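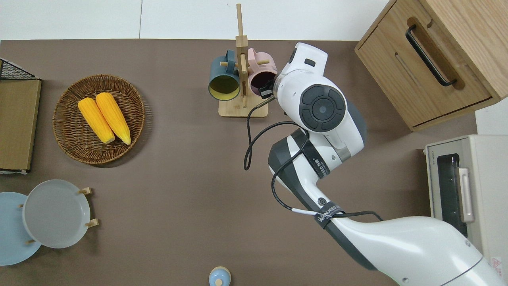
Ukow table set – mugs and plates

Notes by Ruba Kanaan, first version October. 834 clips, all on the brown tabletop, one activity: mugs and the mug tree.

Things on the table
mug tree, light wood, pegs at different heights
mugs: dark teal (yellow inside), pink (dark inside)
round wicker basket, two corn cobs. Leave the corn in
black wire mesh rack with a board
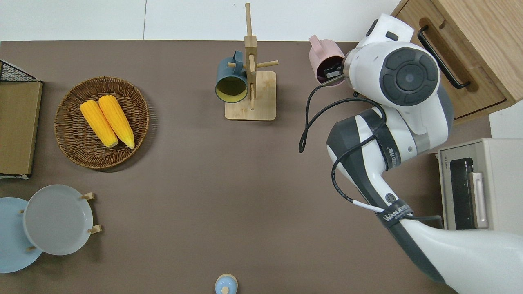
Plates go by name too, "blue" and "grey", both in the wooden stand. Spelling is grey thoughout, pls don't mix.

Known problems: 9 clips have the wrong mug in the label – Štěpánka Halás has teh list. Basket sometimes tagged "bowl", fix pending.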